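Filed under: Youth Sports / Soccer / Working papers

Search papers, authors, leagues... Go

4. Return to play after knee injury

4.1 Sample

Players came from the Skesten and Geleck youth leagues, both divisions, 475 registered at the start of the spring season. Coaches logged every missed practice and the reason given. Logs were paper, copied into a spreadsheet later. A few sheets from Geleck are missing (March, mostly) and we did not try to rebuild them.

4.2 What the leagues ask for

Skesten: written note from a doctor, then one full practice with no contact. Geleck: parent's word is enough. Same age group, same ball size, same 80 minute games, very different rule. Neither league had anything in writing for players coming back after surgery. Coaches handled those case by case, often by phone the night before.

4.3 Findings

Skesten players stayed out longer. Also fewer repeat absences for the same knee. We are careful here, the groups were not matched and Skesten has more grass fields, wich may matter on its own. Goalkeepers left out of the comparison, too few. Surgical cases are kept apart from sprains in all tables. Coaches in both leagues asked for a short step by step plan: jogging, then passing drills, then half a game, then 90 percent of normal practice load before a full start. Most said they would use it if it fit on one page. Draft plan is in the appendix, not tested yet.

Fig. 3. Jaws of a surgical instrument gripping a black suture thread.

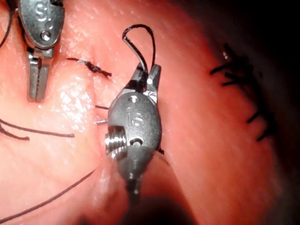
Amanuel Dinsa: Did you separate kids who play in two leagues at once? Ours do, and the second coach never hears about the knee.

Reader comments

Nazmiye Kocabaş: Not separated, no. The log has no box for it. Will add to limits in the next version.

left_back_mom: Geleck parent. I would of liked the doctor's note rule. Puts less on us at the sideline.

Amanuel Dinsa: Thanks. Can the one page plan be posted by itself? The appendix link goes to the wrong file.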